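How a Shop Plans to Buy a Robot

Filed under: Machines at Work
Feb 27, 2019

A robot costs a lot of money. Before a shop or a factory buys one, people sit down and make a plan. The plan says what the robot will do, what parts it needs, and how much everything will cost. The plan for the money is called a budget.

You may have made a budget yourself. Say you want a fish tank. You save up for the tank, but then you find out you also need gravel, a filter, a net and fish food. Robots work the same way. The arm is only one part of the bill.

Start with the job

The first question is "What do we want it to do?" A robot that lifts heavy boxes all day is very different from one that picks up small things from a table. Buyers write down each job on a list. They write how big the things are, how heavy they are, and whether they are hard or soft.

Then they pick a hand. A robot's hand is called a gripper. Some grippers have two fingers that squeeze together. Others use suction cups, a bit like the ones that stick to a bathroom wall. 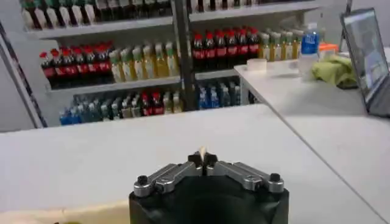 Two fingers are a good choice for small objects. The fingertips can often be changed when they wear out, so a careful buyer puts spare tips in the budget too.

Soft things are harder

A block keeps its shape when you grab it. Cloth does not. It bends, slides and bunches up, and it never lies quite the same way twice. If folding or moving cloth is on the job list, the buyer needs to plan for more testing time. Testing time costs money, because people have to be paid while they set up the robot and try things out.

Let's do a budget

Imagine a small shop called Norkari. It already has an arm, and it has 1000 dollars to spend on the extra parts. The owners look in a catalog from a company named Jomach and write this down:

Gripper stand and cables: 251 dollars
Small camera: 244 dollars
Spare fingertips: 89 dollars

Add those up and you get 584 dollars. Take 584 away from 1000 and there are 416 dollars left.

Should Norkari spend the rest right away? Most planners would say no. They keep some money for surprises, such as a cable that is too short. Money saved for surprises is called a contingency. (Say it like this: con-TIN-jen-see.)

Try before you buy
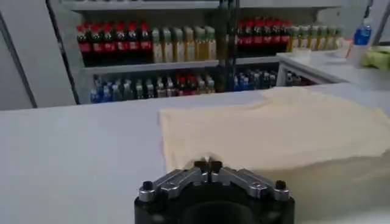

A trial is a short test with the real jobs on the list. The buyer watches how the robot does and writes notes. Did it drop anything? How long did each job take? Did a person have to step in and help? If the notes are poor, the buyer can ask for a different gripper or look at another company.

Buyers also think about space. The robot needs a steady table, a plug nearby, and room to move without bumping into people. They ask who will fix it, too. Some companies charge a fee every year for repairs, and that goes in the budget as well.

Words to know

Budget: a plan for spending money
Gripper: the part of a robot that holds things
Contingency: money kept for surprises
Trial: a test before buying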